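3. Fixing the dresser to the wall

Fit the Bodeck wall strap before you put anything in the drawers. The strap is needed on every floor type, carpet included.

1. Push the dresser back until it is 15 mm from the wall.
2. Mark the wall level with the top rail and move the dresser away.
3. Drill at the mark to a depth of 30 mm and push in the plug.
4. Screw the wall bracket into the plug - by hand for the last few turns.
5. Move the dresser back, thread the strap through both brackets and pull it tight.

Caution: Check for pipes and cables before drilling.

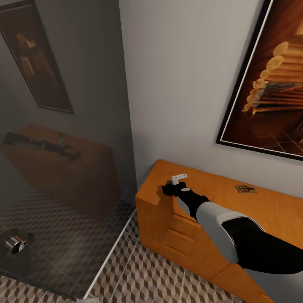

Can the strap be used on plasterboard?
Only with the hollow-wall fixing, sold separately as part 500. The plug in the bag is for brick and block.

Note: Tighten the strap again after 3 months, and whenever the dresser has been moved. If it is frayed, ask Brakcombe spares for a new one.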